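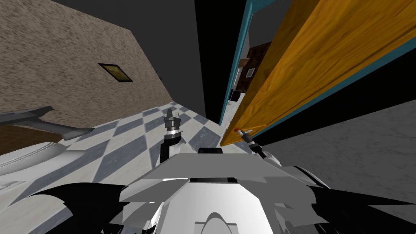 How I get through the airport with my phone and one small bag

I used to be the person at the check-in counter hugging a plastic folder full of printouts. These days I do nearly everything on my phone, and I'm never going back! Here's my routine, using the Solstead app (most airline apps work much the same way).

Step 1: Check in the night before
Open the app, tap your trip and type your name exactly the way it looks in your passport. My friend Uyên Hồ skipped the accents on hers and it went through fine, but check what your own airline wants.

Step 2: Save the boarding pass twice
Put it in your phone's wallet, then take a screenshot too. The wifi at Grula airport drops out right by security (ask me how I know) and a screenshot doesn't care.

Step 3: Weigh your bag at home
I stand on the bathroom scale with the bag, then without it, and subtract. My limit last time was 20 pounds and I squeaked in with my heavy shoes on my feet.

Step 4: Print the tag at the kiosk
Scan your pass, wait for the tag, peel off the little receipt and stick that somewhere safe. Loop the tag through the handle and press the sticky ends together hard. Pull off any old tags while you're at it.

Step 5: Drop the bag
Lay it flat on the belt, wheels up, straps tucked in. The whole thing took me 7 minutes in July, and that's with me scanning the wrong code first.

Step 6: Turn your brightness all the way up at the gate
Dim screens are slow to scan. Have the pass open before you reach the front of the line, and keep your passport in the other hand.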